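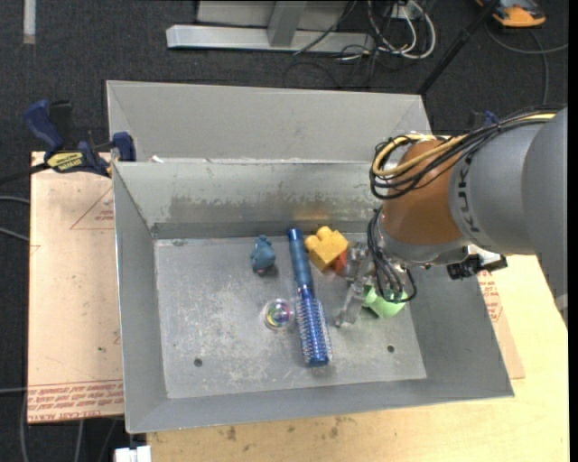 Prandico Household Words

A word list for everyday things around the home, with spelling variants, plural forms and short definitions. Maintained by Aoife McGrath. Current release: March.

What is in it

The list covers kitchen, bathroom, laundry, toys, tools and stationery. Each entry has a headword, a plural, a category, a definition of one sentence and, where there is one, a regional variant (faucet / tap, flashlight / torch). Definitions were written from scratch and kept short enough to fit on a printed card. No definition is longer than 64 characters, spaces included.

Brand names are left out, even the ones people use as common words. If you need them, the Bellimetti supplement has its own file and its own license.

Files

words.csv — the main list
variants.csv — regional forms, linked by id
categories.txt — category names, one per line
changes.txt — what changed between releases

All files are UTF-8 with Unix line endings. Fields that contain commas are quoted. An empty plural field means the word has no usual plural, as with toothpaste. It does not mean the plural is missing.

How it was made

The first draft came from the Boonyarit classroom cards, which were typed in by hand. Two readers went over every entry. Where they disagreed on a category, the entry got both, separated by a semicolon. Hairbrush is under bathroom only. Scissors is under tools and stationery, and people still write in about that.

Known problems

Category names changed in version 2, so ids from version 1 will not match. Use the old_id column.

Some food storage words overlap (tub, canister, jar) and the definitions do not separate them well. Suggestions are welcome.

Variants are mostly British and Irish. Australian forms are thin — four entries so far.

License

Free to use and change with credit. The Ellance print layout is not covered; ask before you reuse it.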